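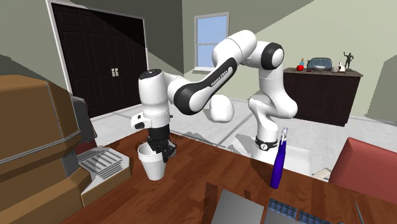

3.2 Simulated workcell

Before any code was run on hardware, each task was built as a simulated room. The shared workshop in which the project is based has one bench available for automation work, and bench time had to be booked. Simulation let the two first authors work at home on ordinary desktop machines and bring only tested motion plans to the workshop.

Figure 2 shows the cup task in the simulator. A Franka Emika arm reaches over a wooden table, with the gripper at the rim of a white cup. A large brown machine with a slotted tray stands to one side, and a slender blue-violet bottle shares the tabletop. The room around the table is furnished, with doors, a window and a cabinet along the back wall. Objects of this kind were kept in all task rooms so that the planner would be tested against obstacles and so that the camera views would contain ordinary household clutter.

Rooms were assembled with Lerari, a scene editor written for this project by Zlatko Popescu. Each movable object was given a visual mesh and a separate collision mesh. The collision mesh for the cup was the hardest to get right. A single convex hull closes the opening, and the fingers then stop above the rim as if the cup had a lid. We replaced the hull with 19 convex pieces arranged as a ring and a floor, which left the opening free at a modest cost in solver time.

Grasp candidates were sampled along the rim, with one finger inside the wall and one outside. A candidate was rejected if the arm could not reach it, if the wrist passed through the neighboring machine, or if the forearm came too close to its joint limits. Of 2,603 candidates, 2,534 were rejected on one of these grounds – most of them on the second. The remaining candidates were ranked by clearance and passed to the motion planner in that order.

Friction was set from a simple tilt test carried out in the workshop by Abena Asante and Orla Ó Gríofa. The values were held fixed for all runs reported in Section 4. Lighting and object placement were varied between runs, while the robot base and the table stayed where they were. A total of 122 runs were recorded for the cup task.

Two limits of the model should be noted. Liquids were not simulated, and the cup was treated as a rigid body with uniform density. Cable drag on the arm was also left out – its effect on the physical build is discussed in Section 5.1.

Figure 2. Simulated room for the cup task, with the gripper at the cup rim.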